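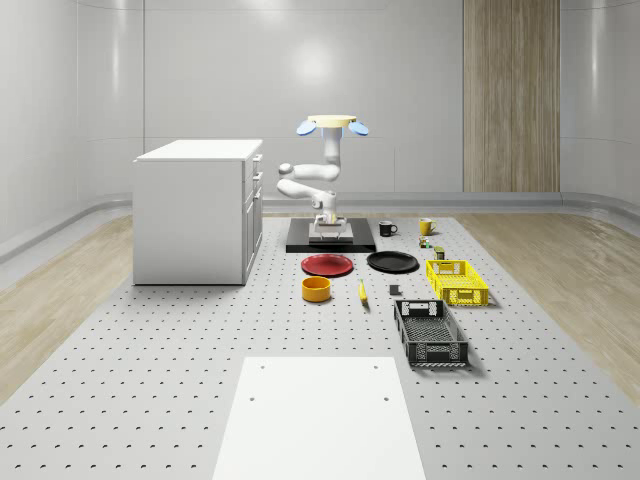 Figure 1. Simulated work cell with arm, dishes and crates.

Unit 3: Handling Tableware in Simulation
Instructor: Mercedes Paucar

Students work in pairs in the Cukberg simulator. Each pair submits 12 trials.
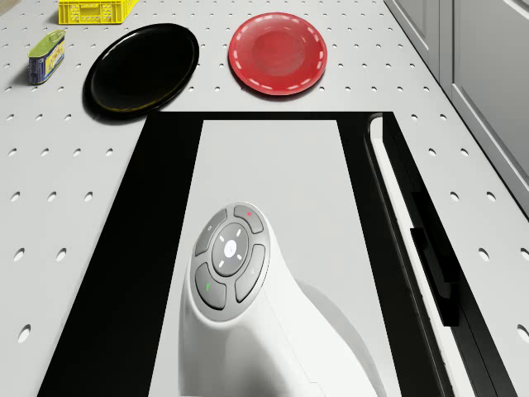

Trials are logged separately, and a restarted trial receives a new entry. Logs are due 2021-04-09. 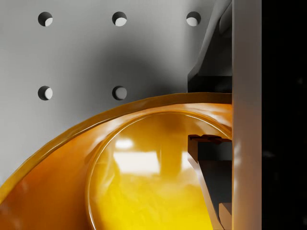

Figure 2. Close view of the gripper at a container rim.

Review finger placement before closing the gripper.

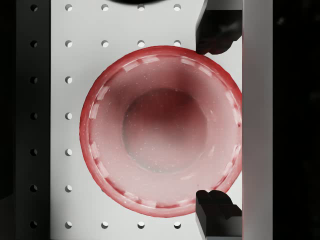
Grading
The trial log carries 80 points and the written report 16.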